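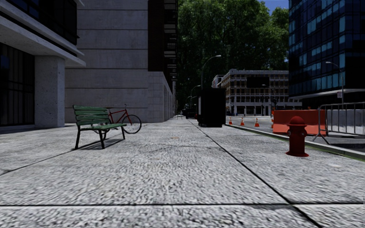 Practice street in the sim: bench and bike on the left, hydrant up close, cones and barrier out in the road.

Sidewalk cart care, the short version

Updated 23 April 2019. Written between jobs so excuse the typing.

Covers the Zesska sidewalk cart, the four wheel one with the lidded box. Ours does the Plistdale run. Other carts are close but check your own book for torque and fuses.

Before you open anything

Key off, battery plug pulled, wheels off the ground. A scrap 4x4 under the belly works fine. Don't lift by the lid, the hinges bend and then it never seals again. Phone pic of the connectors before you touch them. Two of the gray ones fit each other's sockets and the cart won't complain until you ask it to turn left.

Wheels

Hair and string on the axles, every week. Seam ripper from the sewing drawer beats a knife. Pull the wheel if it's packed in behind the hub.

Axle nuts 133 inch-pounds. Inch, not foot. Wrote that on the lid of the toolbox in paint marker.

Bearings get swapped at 1000 hours. We let one pair go over 1000 once and it sounded like a coffee grinder. Spin by hand with your ear on the frame, any grit you feel, swap both sides.

Flat spots on a tire: rotate front to back. Bad flat spots, new tire. Don't sand them.

Camera window

Microfiber and plain water. No glass cleaner, it hazes the coating. Paper towel scratches. Toothpaste does NOT fix it, tried that.

If it fogs inside, take the window off, bake a silica pack on low for an hour, let it cool, drop it in behind the bracket. Gasket back with the flat side out. Thin smear of silicone grease, thin.

Bumper

Gap to the switch should be 2 mm. A nickel is close enough as a feeler gauge. Too tight and every curb ramp is an emergency stop. Press all along the bumper, not just the middle, corners stick first.

Run it in the sim before the street

After any work on the camera, mount or the drive settings. Takes a lunch break. We load the Hallgrímsson street pack, start the cart on open paving and let it go for the corner.

Things I look at:
Does it pass wide of the bench. Slats and thin legs are hard for it and so is a bicycle parked right behind. If it treats the gap under the seat as open space, your low threshold is off.
Hydrant. Should show up as solid all the way down to the base, not floating.
Fence with vertical bars. Bars drop out when the contrast is set too high. Turn it down a notch, run again.
Joint lines in the slabs. Should be ignored. If it slows at every line the ground filter got reset, happens after updates.
Shadows, same deal. A hard shadow on pale paving looks like a step down to a badly set cart.

Then a run with people in it.

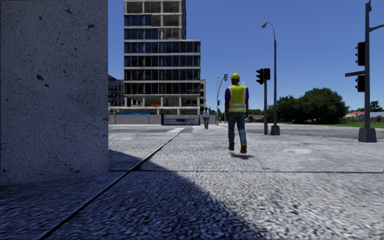

Sim again, walker in a hi-vis vest going away from us, big pillar shadow lower left.

For this one watch the following distance. Cart should fall in behind at walking speed and stay back. Creeping up on the heels = brake delay too long. Hanging way back is mostly harmless, just slow, but check the speed cap wasnt left at the indoor number.

Far off person by the building fence too. It only needs to notice them, it shouldn't brake yet. If it stops dead for somebody that far out, the range scale is wrong, go back and redo the mount height. Measure from the ground to the center of the lens with the box EMPTY. Loaded box squats the springs and throws your number off.

The vest is a nice easy target with the silver bands, so don't call it good on that alone. Load a walker in dark clothes and do it over.

Save the settings file with the date in the name. Old one goes in a folder, don't write over it.

Battery

Charge it indoors, off concrete if the floor's cold. Store half full if it's sitting more than a couple weeks. Contacts: pencil eraser, then wipe. Green fuzz on them means the drain hole is plugged, poke it with a pipe cleaner.

July heat: park it in shade between runs, lid cracked. Put a white towel over the box if there's no shade. Take the towel OFF before you send it.

Bits worth keeping in the drawer

Spare window gasket, spare bumper switch, fuses, a set of axle nuts (they roll). Prisley sells the nuts by the bag, cheaper than the kit. Zip ties, but the black ones, the clear ones go brittle in the sun. Blue threadlocker on the mount screws only, never on the axle nuts.

Still to add: lid latch, and the horn that keeps filling up with water.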